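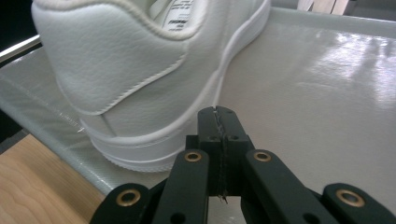 White shoe from behind, heel panel with stitching.

Filed under: Notebook / Indicators & Surveys

8/11/19

Cost-of-opening index, second pass

I worked today on the table for the towns. The aim is still the same as in April: to compare how difficult it is to open a small shop in Ilgate, Dalen and Keltside, using only things we can check on paper. Opinions of the owners go in a separate sheet and must not be mixed in. I write this because in the first pass they were mixed, and it took me the whole morning to take them out again.

We have 96 returned forms. Jade Staniforth has entered all of them and I have read again every form where the licence fee was left empty. Most of these are from Dalen. I think the owners there did not pay a separate fee, it is inside the first year of rates, so an empty box is a true zero for the fee but the rates are then too high. If we leave it so, Dalen looks cheap on one line and expensive on the next. For the total it makes no difference. For the ranking by line it makes a big one.

Decision for now: one joined line, "fees and first-year rates", for all three towns. The old two lines stay in the sheet, in grey, so that anyone can go back.

Weights. The present ones are 40 for time, 30 for money, 20 for number of offices visited, and the rest for whether the forms can be sent online. I am not happy with the 40. Time in our data means days from first application to the day the door may open, and this includes the waiting for the fire inspection. In Keltside the inspector comes on fixed days only, so an owner who applies one day too late waits the full round. Two shops in the same street, same trade, same papers, and very different results. The median helps, but with so few food shops in the sample it does not help enough.

I tried the table with time and money equal. Ilgate stays first. Dalen and Keltside change places. So our second place depends on a choice we made at a desk, and this should be written clearly in the report, before the table and not in a footnote. Phyllis Hulme read this paragraph and does not agree about the position. She wants the table first because people from the town offices will look only for their own name. We did not settle it.
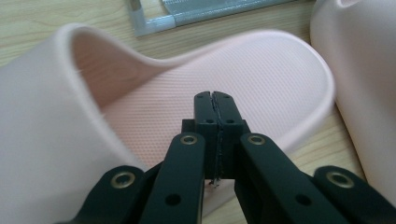
The online line is also weak. The form asks "Could you send your application online?" and the answers are yes, no and partly. Partly is the most common and I do not know what it means. From the remarks, one owner in Ilgate filled in everything on the Baltel portal and then had to bring a signed copy to the counter. Another one wrote "partly" because he could pay by card. These are not the same thing. Jade will telephone a few of them and ask with a fixed wording:

- Did you have to go to an office in person after sending the form?
- If yes, for what?
- Was this told to you before you started?

Until then partly is scored as half. I have marked the column in yellow.

Small corrections made in the sheet:

Two Keltside forms were entered under Dalen. The postcode was right, the town was wrong. Moved.

One form gives the rent per week and not per month. Changed, with a note in the cell.

The hairdresser who opened twice (moved premises) is counted only with the second opening. The first was before our period.

Old copy of the table is kept in the folder with "april" in the name. Please do not work in that one, the formulas for the rates are wrong.

Open points

Ask the office in Dalen for the printed list of charges, so that the joined line does not rest on my guess. Phyllis has the contact.

Look again at how trades are grouped. Café and takeaway are together now but the inspection is different.

Test what happens to the order of the towns if food shops are left out completely. I started this but the filter also removed the bakeries with no seating, and I want to think about whether they belong with food or with retail before I run it again.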